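Passing Along the Old Office Computers

September 23, 2026

Dear friends and neighbors,

Every fall I promise myself that the newsletter piece on getting rid of things will be short, and every fall it gets away from me. This year the subject is computers, because so many of you wrote in after the spring swap to ask what to do with the big gray tower that has been sitting under the desk since the kids left home. I have one too, so please know that I write this with sympathy!

The good news is that the Monti Street reuse room is taking computers again, and it will keep taking them right through February. Rezaul Khan runs the intake table, and he tells me that last year the room handled 1,047 donated items in all, of which 105 were desktop computers or workstations. I would have guessed a dozen. The rest was lamps, chairs, a great many slow cookers, and one accordion that went home with a very happy teenager (her parents have been gracious about it).

So, what to do before you haul anything over. The big job is your files, and it is a job for an evening when you aren't tired. Copy off the photos first, then the tax papers, then whatever is living in that folder called "new folder." Open a few of the copies on another machine to be sure they really came across. I skipped that step in my own house some years ago and lost a whole summer of garden pictures, including the only decent one of the pear tree, and I still bring it up at dinner.

After that, sign out of everything. Email, the music account, the store that remembers your card number. Deleting files is not the same as erasing a drive, and Rezaul would like me to say so in bold letters, which this newsletter doesn't have. If you don't know how to erase one, take the drive out and keep it, or ask at the table and someone will remove it while you watch and hand it right back to you. Drives come out quite easily on most of the towers. It is perfectly fine to donate a computer with no drive in it.

It's fine to donate one that's missing other things as well. Cases, boards, fans and cables all get used for something, and the ones that can't be used get sorted for recycling. 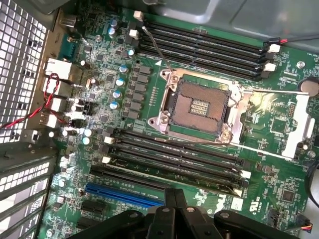
A green motherboard with its processor socket and memory slots empty.

Please do bring the power cord if you can find it. Tape it to the machine, or put it in a bag with your name on it, because a loose cord at the bottom of a box of other loose cords is as good as gone. The same goes for the little receiver that belongs to a wireless mouse. Anas Sleiman has a coffee can full of those, and so far not a single one has been matched with its mouse.

A note on what the room can't accept. No tube televisions, no printers that leak, and no batteries that look swollen or puffy. If you have a swollen battery at home, don't press on it, don't put it in the trash, and call the county to ask where it should go. Screens are welcome if the glass is whole.
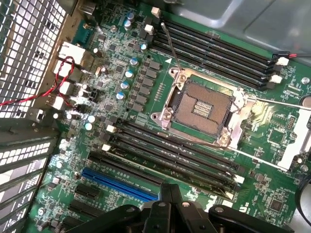 People also ask me who ends up with all of this, and I love that question. Seven of the finished computers went to the homework club last winter, and a few went to families who had just moved into the Grastitz apartments. Ettore De Luca, whom many of you know from the tomato seedlings, took one for his sister so that she could see her grandchildren on Sundays without holding a phone at arm's length. Others are sold at the door for very little, and that money pays the rent on the room. The rent is around 1,000 dollars for the season, so it takes a good number of lamps and chairs to get there, and if you'd like to put a few dollars in the jar when you drop something off, it would be most welcome.

If you have a computer that is too heavy to carry, don't hurt your back over it. Yaroslav Kostiuk has offered his van for pickups again, and all he asks is that you have it near the front door and that you let him know about stairs ahead of time. Leave a note in the green box outside the room with your name, street, and a good hour to come by.

And if you're in need of a computer, please put your name on the list, too. You don't have to explain why. There's a clipboard just inside the door, on the left, with a pen on a string.

Next month I'll get to coats and boots, and Jarmo Väisänen has promised me his instructions for waxing a zipper.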